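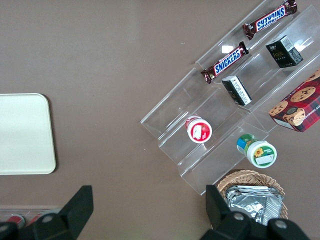

Right, counter thread for the Ladholm kiosk, as a few of you asked how we're setting it up. Typing this between jobs so excuse spelling

Budget was 400 for the lot. Shelving, trays, baskets, price cards. Have not gone over. Yet

First go was everything in one long row by the till. Looked like a jumble sale. Ghislain Charbonneau walked past twice and didnt notice there was chocolate

So now – tiers. Clear stepped stand, dividers between the slots. Snickers on the top row as that's what folk ask for by name. Small boxed stuff goes one row down

Clear plastic shows every thumbprint btw. Glass cloth under the counter, use it

Stand goes on a slant to the customer. Square-on you get the glare off the edges and can't read a thing. Mok hates it at an angle, says it eats the counter. It does a bit

Anyway, lunch stuff
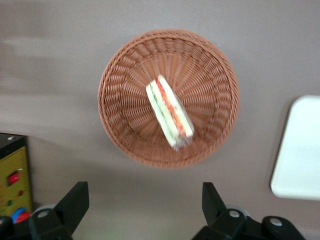 Sandwiches have been the headache. Tried them on the stepped stand in July, they slumped. Tried a plate, looked like leftovers. Now trying the round reddish-brown woven basket, sandwich laid in the bottom with the filling facing up so people can see the colour before they ask what's in it. Much better imo

Not sold on one per basket though. Looks a bit lonely. Two might be the answer, or a smaller basket from Lollero if they ever answer thier emails

Liner or no liner?? I say paper liner, crumbs get right down in that weave and you'll be there with a brush at closing. Mok says it hides the basket. Vote below

Pale trays stay flat on the counter. One for change, one for whatever's been picked till it's rung up. Please stop parking mugs on them

Price cards still to do. Norkel quoted for a pack of 1,000 which is mad, we need 8. Will be doing them by hand with the good pen

Doors 8 tomorrow. If you're on first, stand gets filled from the back slots forward, baskets out last – not before the counter's been wiped

Someone remind me about napkins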